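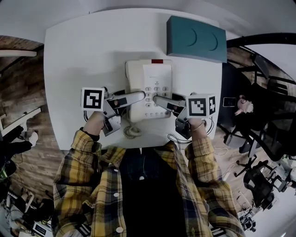
Wanted: people who still like a desk phone

I run the small front office at Vestolia, and I'm looking for two people to come and help me with our phones this spring. It's part-time, 12 hours a week, split however the two of you can agree on (I'm easy, as long as somebody is in on Monday mornings, when it rings off the hook).

You'd sit at a table with a proper corded phone, handset in the cradle, curly cord, buttons you can feel. I love these things! We have customers who have been calling the same number for years and they want a person to pick up, so that's what we give them. You'd answer, work out who they need, put them through or take a message, and call people back when we promised to. There's a bit of dialing down the list before the September fair too, but no cold calling, ever.

What I'd like from you

A friendly voice and handwriting I can read. It helps if you've used an office phone before, but I'll sit with you for the first 3 shifts and go over hold, transfer and the rest of those little function buttons. I got them wrong for nearly two months myself, so I won't be grumpy about it.

If you speak some Spanish, please say so. Our Ravum orders come with a lot of questions and I run out of words fast.

The practical bits

Pay is hourly, every other Friday. We're on the second floor over Yazzie Hardware, stairs only I'm afraid, and there's parking in back. Coffee is free and pretty decent.

To apply, call the office and ask for the front desk (that's me). No resume needed, just tell me a little about yourself and which days suit you. If you get the machine, leave your number and say it slowly, twice.

Posted 2018-02-18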